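Fluvarine is looking for home testers for the Stavura countertop kit

Posted 8/13/22

Fluvarine makes and sells small robot kits for light kitchen work. The Stavura is our two-arm countertop kit. We are taking applications from people who want to use one at home or in a small workshop and tell us in writing how it does. There are 35 places.

What the kit is

The Stavura comes as two arms, a rail, base plates and a set of grippers. Each gripper has its own small camera, and testers get the same view on their screen that our own staff use when they set up a job. Below is the view during sink work, with the gripper next to a teal-green item.

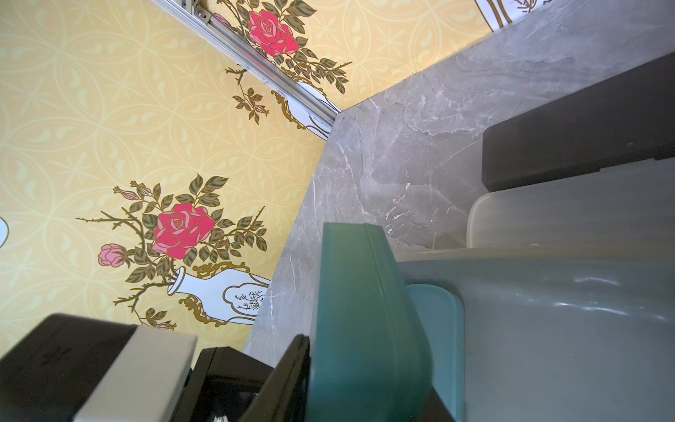 What testers do

You put the kit together from the printed guide and run the jobs on our list. Most of them are sink and counter jobs: picking up sponges, moving plastic containers, putting things back where they go. You fill in a short form after every session and send us the log file. Plan on 41 sessions over the test period, which ends in March. You can do them at any hour that suits you.

We want to hear about the dull problems as much as the big ones. If a cable gets in the way, or a step in the guide makes no sense, write it down.

You do not need to copy our layout. You do need a flat, level surface and a basin that both arms can reach from the rail.

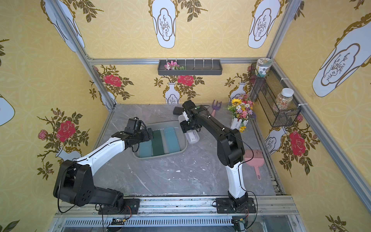 Two arms on one rail, with three sponges in the basin and a plastic container in the right gripper.

Who can apply

You must be 18 or older and live in the continental United States. You need a computer with a wired network connection and a spot where the kit can stay set up between sessions. Programming experience is fine but not required. Employees of Fluvarine, Soltell and Zanetti may not apply. Soltell handles shipping and returns for this program, and Zanetti supplies the grippers.

Pay

Testers are paid $604 in two parts: $378 once the first half of the sessions is logged, and the rest when the kit has been returned. Shipping is paid both ways. You may also buy your kit at the end at a reduced price.

How to apply

Use the tester form on the Fluvarine website. Tell us where the kit would stand, give the size of the surface, and attach one photo of the space. Applicants will get an answer by email either way.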